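Put the repair price on the label

My kettle cost 130 pounds, which I know is a silly amount for a kettle. It was a Kodico, and I bought it on the grounds that a dear one would last. The lid hinge went after 7 months. The shop offered me a new kettle, and when I asked whether I could have a new hinge instead, the man at the counter looked at me as if I had asked for a new handle on a paper cup.

I took the replacement. Most people would. But I have been cross about it since January, and I think the way we sell household goods is wrong in one small respect that would be easy to put right. The price of the commonest repair should be printed on the box, next to the price of the thing itself.

We already accept labels for energy use. I don't know anyone who reads the small figures on a fridge, but everyone can see the coloured bars, and makers dislike being at the bottom of them. A repair price would work the same way. If one washing machine costs 4 pounds for a door catch and the one beside it needs a whole new door at 156, a buyer can decide with both numbers in front of them. At present you find out when the catch snaps and there is a wash stuck inside.

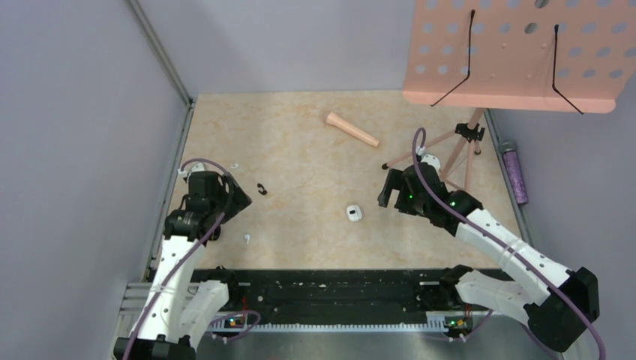 The usual objection is that people don't want to mend things. I'm not convinced. People don't want to pay a call-out fee, wait in all Monday and then be told the part is no longer made. Take those away and plenty would have a go. My old Katine vacuum cleaner had a belt you could change with a coin, and I changed it every couple of years without once thinking of myself as handy.

A better objection is that makers would cheat. They would pick an easy repair, price it low and then keep no stock. So the rule has to say which part is meant for each type of product, and how long the price must stand. That is dull work, but we manage it for tyres and light bulbs.

It would also put prices up a little. Keeping parts on a shelf costs money, and a firm like Trerari, selling toasters for next to nothing, would feel it more than most. I can live with that. A toaster that goes in the bin every other year was never as cheap as it looked, and the council tip is paid for by all of us.

The second kettle is still going, for now. I lift the lid with two fingers.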